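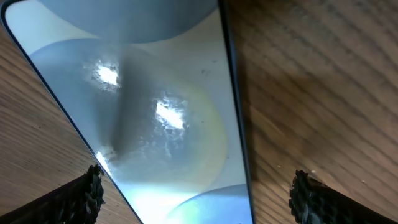 Trudy Sutcliffe

My mum rang from Gurville on 3rd February to ask if I'd "gone off her". I hadn't, I'd just missed 23 of her messages, and when I finally looked I had 1,373 unread things sitting on my phone. So I cleared the lot (it took two evenings and most of a packet of Tim Tams) and then I made a rule: when I'm home, the phone lives on the table. Face up, flat on the wood, and I'm allowed to walk past it.

The first thing I noticed was my own grubbiness. Under the ceiling lights a phone screen hides nothing! Every smear and thumbprint glows, right over the pretty wallpaper, all those big soft circles in greys and pale blues. I'd picked a calm colour scheme and then covered it in fingerprints.

My mate Ashok Prajapati fixes phones at Arboleda and he's got views on this. "Put the tissues down," he told me. He likes a dry microfibre cloth, the sort you get with your glasses, and small circles from the middle out. Never spray anything straight onto the glass. I do mine while the kettle boils.

I've kept the plain wallpaper too. I used to have a photo of the dog behind 54 apps and you could see one ear, poor love. Now there's just some circles, and Mum gets her reply before tea, mostly.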